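Search this site
Enter keywords

Keeping a two-arm cell in order
April 7, 2022
By Rosário Paiva

Lobo has looked after the two-arm cell at Tiltdale since February. He starts with the cables, and he starts at the base.

"People look at the grippers first," he says. "I look at where the cable leaves the base, then follow it up past the elbow. It wants slack at every joint. Too much and it catches on whatever is on the table."
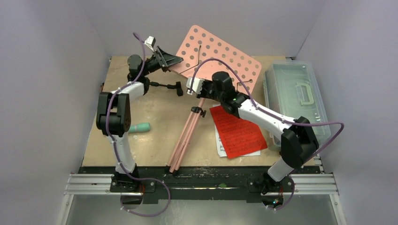 The fingers get checked every 200 cycles and changed at 3,000. Lobo wipes them, feels along the inner faces with a thumbnail and writes the result in a notebook. Scratches on the outside don't bother him much. "If the inside edge is rough, I change the pair. I never change one finger by itself."
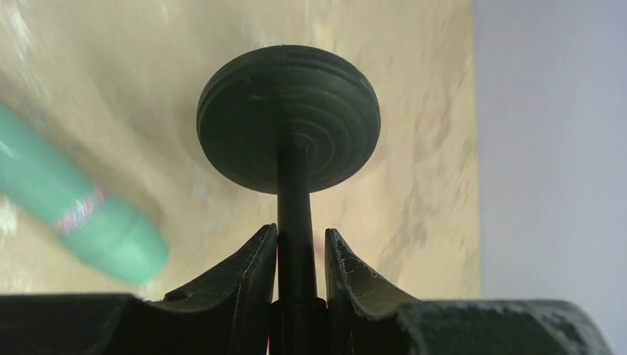
Gripper fingers from the wrist camera, the right one more heavily scratched.

Spares come from Urex, and a pair takes him 2 minutes to fit. Setting the zero position again takes longer. He allows 60 minutes for both arms and won't let anyone rush it.

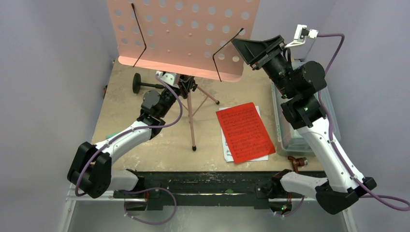 Grip force is the setting he argues over most with Stolby, who writes the programs. Stolby likes it high so that nothing slips. Lobo wants it lower, especially with something like the music stand, where the left gripper closes on the metal neck just below the desk. "Thin metal marks easily," he says. "I turn it down, he turns it up. We write it in the book now."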